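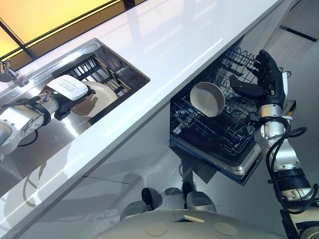 Samuele Pagano wrote after the first release that the pre-rinse column was no use to him as it stood, and asked whether "yes" meant a plate held under the tap for a moment or a full wash before the wash. It meant both. The column has been split up as far as the written notes allowed, and the section on pre-rinsing below says what can and can't be read from it.

Wadorden Dishwashing Diary

A set of daily diary entries from 300 households in and near Wadorden, covering how dishes were washed at home through the month of July. Each household kept the diary for all 31 days. The data is meant for people studying water use, kitchen habits or diary methods.

Last updated: Sep 20, 2021
Maintainer: Ermira Lazarević
Data entry and checks: Tihomir Hodžić, Elango Achari
License: free to use and share with credit, see LICENSE.txt

What is in the folder

entries.csv – one row per load. A load is either one run of the dishwasher or one session of washing by hand, whichever the household wrote down.
households.csv – one row per household, with the size of the household, the type of home and whether there is a dishwasher.
LICENSE.txt
README (the file you are reading)

The two CSV files join on household_id. Both are UTF-8 with a header row and commas between fields. Notes that contain commas are in double quotes.

Columns in entries.csv

There are 9 columns.

household_id: random code, the same in both files.
day: day of the month.
time_of_day: morning, midday, evening or night. Night starts when the person keeping the diary says it does.
method: machine or hand.
pre_rinse: none, quick, full or unclear.
program: the machine program as the household named it. Blank for hand washing.
fill: part, full or over. Only asked for machine loads.
tap_minutes: how long the tap ran, as judged by the household. Whole minutes.
notes: free text, lightly edited to remove names.

Blank means the question was not answered. There is no separate code for "does not apply", so check method before you treat a blank in program or fill as missing.

How the diaries were kept

Households got a paper booklet with a page for each day. The booklet was meant to be kept in the kitchen, near the sink, and filled in right after the load. Many were filled in at the end of the day instead, and a few clearly at the end of the week, with the same pen and the same answers down the page. These are still in the data. We could not find a fair rule for dropping them.

Anyone in the household could write in the booklet. We did not ask who had made an entry, and handwriting often changes from one line to the next. If you want to study who does the dishes, this data will not help you.

Booklets were sent back by mail and typed up at the Todorova office. Tihomir Hodžić typed the entries and Elango Achari read them back against the paper. Where the two disagreed on a word, the paper was looked at again, and if it still could not be read the field was left blank.
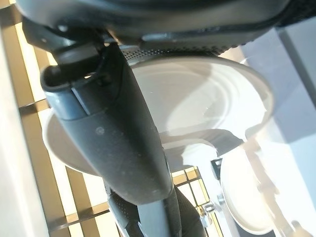
Rim of a white dish.

Pre-rinsing

The first release had pre_rinse as a yes or no answer, taken straight from a tick box. That was a poor question. People ticked it for scraping under running water, for soaking a pot overnight, and for washing a plate with soap before putting it in the machine.

For the current release we went back to the notes and used these rules:

none: the box was left blank and the notes say nothing about water before loading.
quick: the box was ticked and the notes mention a rinse, a splash, running it under the tap or similar.
full: the box was ticked and the notes mention soap, a brush, a sponge or soaking.
unclear: the box was ticked and there is no note, or the note is about something else.

Unclear is the largest group among the ticked rows. Please don't fold it into quick. Saeed Nazari tried that on an early copy and found that the tap_minutes for unclear rows looked a good deal more like those for full. His reading is that people who wash everything first don't think of it as worth writing a note about. That may be right, but we have no way to check it.

Scraping food into the bin with no water counts as none. Some households wrote "scraped" in the notes anyway and we have left it there.

Program names

The program column has not been cleaned. Households wrote what the button said, or what they call it at home. "Eco", "eco 50", "the long one" and "normal" may all be the same program on the same machine. We asked for make and model in the booklet but the answers were too patchy to publish.

A cleaned version made by a group at Clestton puts the names into short, normal, long and intensive. It is not part of this release. If you make your own grouping, do it within a household first. People are fairly steady in what they call things, even when the name makes no sense to anyone else.

Known problems

Tap minutes are guesses. Nobody was given a timer. Answers bunch up on round numbers, and a blank is sometimes used where the household probably meant zero.

Fill was asked with three small drawings of a rack, and the "over" drawing was printed too dark in part of the print run. Households with those booklets chose it less often. The booklets were not marked, so the affected rows can't be picked out.

Hand washing is under-reported. Several notes say things like "plus the usual cups" – one or two items washed on their own between meals were often not counted as a load.
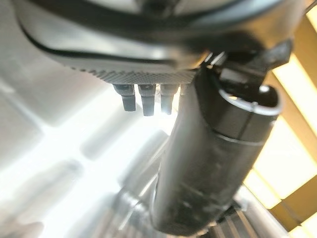 July is also a holiday month. Days away from home were supposed to be marked with a line across the page, and in the data they show up as days with no rows. A day with no rows can also mean that no dishes were washed or that the page was forgotten. Treat gaps of several days as time away and single missing days as unknown.

Privacy

Household codes were drawn at random and the list linking them to addresses has been destroyed. Names in the notes were replaced with [name]. Pet names were left in unless they were also common first names. Home type is given in broad groups only, and households larger than six are listed as "six or more".

Using the data

Any program that opens a CSV will do. The files were checked with the Codetia import tool and load without warnings. If your software turns the day column into a date, set it to a whole number by hand.

To report an error, send the household_id, the day and the row as you see it to Ermira Lazarević through the contact page. Corrections go into the next release, and the old files stay available under their old names.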